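Vostard arm, two terms in: a review for school and college clubs

Kit: Vostard tabletop arm with two-finger gripper and club licence
Used by: Fiscombe robotics club, kitchen task group
Price paid: £972, plus £179 for the spare gripper and cable set
Reviewed: 20/05/2022

We bought the Vostard for the domestic task in the Lougher student contest. The task asks a team to pick household items off a worktop and put them where a card tells you. Last year's entry used an arm the students built themselves, and most of their time went on gearboxes. This year we wanted them to spend it on planning and grasping.

Setting up took one evening. The base needs a solid fixing and the supplied bolts were too short for our plate, so allow for a trip to the ironmonger. The software installs from a stick. It refused to run on the two oldest club laptops and the handbook gives no minimum specification.

Teaching a position is done by hand. You release the joints, move the arm to the point you want, and store it. The students had this working within ten minutes. Naming and editing stored points is slower, as the list cannot be sorted. By February ours was long enough that people were saving duplicates to avoid looking for the originals.

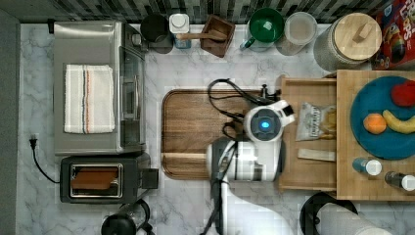 The arm over the chopping board, gripper towards the bag on the tray.

Bags are the hardest items in the contest set. The gripper has a force setting from one to nine, and the steps are uneven: four lets a light bag slide, five creases it badly. Fruit is easier. An apple can be lifted on three from almost any side. A banana needs the wrist turned to suit, and the students wrote their own routine for that because the built-in one assumes a round or square object.

Reach is adequate for a standard worktop if the base is placed centrally. Maximum reach on the data sheet is 510 mm, measured to the wrist. Check whether a figure you are quoted includes the fingers before you cut a mounting plate. We cut ours twice.

Repeatability was good. In our own drill, a simple pick and place with a wooden block, the arm completed 995 cycles before the first dropped block. That was at half speed. At full speed it overshoots slightly on the last part of a long move and we do not use it.

Cabling is the weak point. The gripper lead runs outside the arm, and the clips in the box come off after a few sessions. Straps hold better. Leave a generous loop at the wrist, then turn the wrist through its whole range by hand before running anything. We have replaced one lead so far. Femolska sell a longer one which fits without changes.

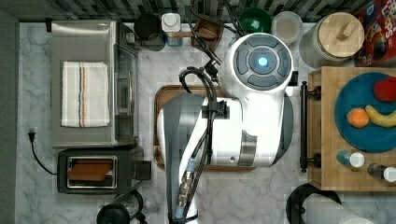 Iolo Price

The ring of buttons on the wrist unit has a light at its centre. I would have liked plain printed labels on the buttons as well, for new members. We put a diagram in the club folder.

Support has been slow but accurate. Two questions by email were answered in up to eight working days, both times by someone who had plainly read them. The handbook is thin on error codes, and code 14 is missing from it altogether (it means a joint has been released while a program is loaded).

Good points: quick teaching by hand, steady at half speed, spare parts sold singly.
Bad points: cable clips, uneven force steps, unsorted point list, short bolts.

I would buy it again for a club of up to a dozen with one adult who is willing to read log files. A younger group would do better with a smaller arm and a simpler gripper. The Fiscombe students are keeping theirs for next year's entry, with the longer lead fitted and the force table taped inside the lid of the case.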